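October, trial notes, Draltico home sim package

Second evening with the demo license, coffee gone cold, writing this up before I forget it all. Cristóbal Lagos wants a yes or no from me on whether we pay for the full thing, and I'm leaning yes (with grumbles!). Install was painless. The Wurlow apartment loads in around 41 seconds on the old desktop, and the wood grain on the floor is way nicer than it needs to be -- there's even a plank seam by the gripper. Started with floor-level stuff near the wall, small brown block, plain gray wall, nothing fancy.

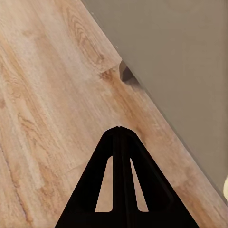
Does the demo license cover both arms?
Both arms are included, but the demo stops logging at 3000 steps per run.

That cap bit me on the first long run, so I've been saving early. Then I moved over to the living room, the big coffee table and the red and white toaster, right gripper on it. Glossy rounded body, so I was curious what the contact settings would do with it.

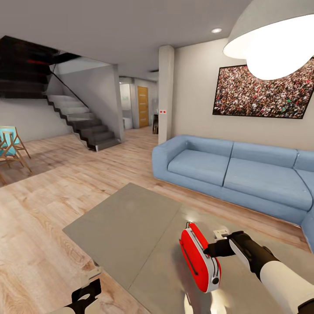 My other gripe is the docs. The Bravo controller page skips the grip force units completely, and I had to dig them out of a config file. Wrote to Goris support and got a reply in 3 hours, so points for that. Still to do: try the softer finger pads, ask about seat pricing for 2 machines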